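Secondhand Office Chairs: Common Questions

Do I need a "certified refurbished" chair?
Probably not. Ask the seller what was replaced. At Civby we've heard "certified" used for a wipe with a damp rag.

Is a $142 chair that "sold for $1000 new" a bargain?
Maybe. List prices are easy to make up. Look for what the same chair sells for used. 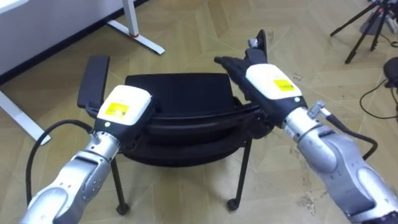

Black chair with upright armrests.

Are armrests worth paying extra for?
Only if they fit under your desk. Measure first. Shiyu Xiao, who answers our mail, has returned two chairs over this.

Will a lumbar cushion fix my back?
We doubt it. Be wary of any seller who promises it will.

Can I return a used chair?
Get the terms in writing. "Store credit" is a different thing from a refund, and plenty of shops blur the two.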